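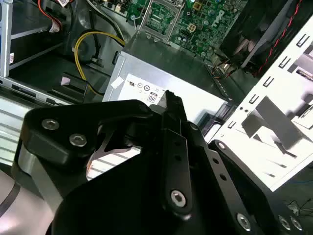

오코라 마지막 회 방송은 왜 한 주 밀렸을까?

제작사 공지로는 최종 선택 장면에 쓴 노래의 사용 허락이 제때 나지 않아서다. 출연자끼리 싸웠다는 얘기는 공지에 없다.

그 공지가 오전에 올라왔고 나는 점심을 먹으면서 읽었다. 회사 식당이 시끄러워서 두 번 읽었다. 다 읽고 나서 팬 게시판에 들어갔더니 이미 글이 잔뜩 올라와 있었다. 대부분 노래 얘기는 핑계라고 했다. 지난주에 꽃집 하는 여자 출연자가 숙소를 먼저 나갔다는 소문이 돌았고, 사람들은 그것 때문에 재촬영을 했다고 믿는 것 같다. 누가 숙소 앞에서 찍었다는 사진도 봤는데 뒷모습이라 누군지 알 수 없었다. 나는 댓글을 쓰다가 지웠다.

오코라를 보기 시작한 건 1월이다. 동생이 하도 얘기해서 첫 회를 틀었고 그날 밤에 3회까지 봤다. 원래 연애 프로그램은 잘 안 본다. 데이트 장면은 지금도 자주 넘긴다. 내가 보는 건 부엌 장면이다. 다들 아침에 말없이 라면을 끓이거나 컵을 씻는데, 전날 누가 누구한테 거절당했는지가 거기서 다 보인다. 동생은 그런 걸 왜 보냐고 하고 최종 선택만 기다린다.

오후에는 일이 많아서 휴대폰을 못 봤다. 퇴근길 버스에서 보니 레이먼스에 기사가 떠 있었다. 제목이 '충격'으로 시작했다. 꽃집 출연자와 수영 강사 출연자가 시상식 뒤풀이에서 밤새 붙어 있었다는 내용이었다. 읽어 보니 목격자라는 사람 말이 한 줄 있고 나머지는 방송 내용을 다시 적은 것이었다. 한 시간쯤 뒤에 수영 강사 쪽이 자기 계정에 글을 올렸다. 뒤풀이에는 30분 있었고, 인사만 하고 어머니 댁에 갔다고 했다. 화가 난 말투였다. 맞춤법이 군데군데 틀린 걸 보면 본인이 직접 쓴 것 같다.

나는 그 사람을 별로 좋아하지 않았다. 5회에서 설거지를 미루고 거짓말한 것이 계속 걸렸다. 그래도 오늘 글은 믿는 쪽이다. 기사에 시간도 장소도 제대로 안 나와 있었다. 저녁에 다시 들어가 보니 기사 제목에서 '충격'이 빠지고 '밤새'가 '한동안'으로 바뀌어 있었다. 고쳤다는 표시는 없었다. 댓글은 2,000개가 넘었고 위쪽에 있는 건 거의 다 욕이었다. 꽃집 출연자 가게 이름까지 적은 댓글이 있어서 신고를 눌렀다. 접수됐다는 문구만 떴다.

저녁은 동생과 같이 먹었다. 두부를 부치고 어제 남은 국을 데웠다. 동생은 기사가 사실이면 좋겠다고 했다. 둘이 잘 어울린다는 것이다. 사실이면 수영 강사가 거짓말한 게 되는데 그래도 좋으냐고 물었더니, 그건 그거고 이건 이거라고 했다. 조금 다투다가 그만뒀다. 동생은 랄비에서 만든 프로그램은 원래 편집으로 싸움을 붙인다고 했다. 전에 했던 섬 프로그램도 그랬단다. 나는 그걸 안 봐서 할 말이 없었다.

밥을 먹고 나서 8회 부엌 장면을 다시 틀었다. 꽃집 출연자가 컵을 들고 창가에 서 있고 수영 강사가 들어왔다가 도로 나가는 부분이다. 처음 볼 때는 둘이 싸운 줄 알았다. 오늘 보니 두 사람 옷이 앞 장면과 달랐다. 앞에서는 회색 니트였는데 창가에서는 흰 셔츠다. 다른 날 찍은 걸 붙인 모양이다. 동생을 불러서 보여 줬더니 다들 아는 얘기라고 했다. 게시판에 찾아보니 정말 방송 다음 날 올라온 글이 있었다. 그 글은 댓글이 10개뿐이었다.

밤에 어머니가 전화해서 이불을 바꿨냐고 물으셨다. 안 바꿨다고 했다. 어머니도 오코라를 보시는데 기사는 모르고 계셨다. 마지막 회가 밀렸다고 했더니 그럼 그날은 노래 프로그램을 보겠다고 하셨다. 누가 누구를 고를 것 같으냐고 여쭤 보니 빵집 다니는 남자가 제일 낫다고 하셨다. 그 사람은 4회에 나갔다고 말씀드렸다. 그래도 그 사람이 낫다고 하셨다.

다음 주에는 도티에 구독이 끝난다. 오코라 말고는 거기서 보는 게 없어서 이번 달만 보고 끊으려고 했는데, 한 주가 밀리는 바람에 한 달 치를 더 내게 생겼다. 동생한테 반을 내라고 했더니 생각해 보겠다고 한다. 내일 아침에 다시 물어볼 것. 세탁소에 맡긴 코트도 찾아야 한다.

자기 전에 한 번 더 들어가 봤다. 꽃집 출연자는 아무 글도 안 올렸다. 마지막 게시물은 가게 휴무 안내 그대로다. 11시 반에 불을 껐다.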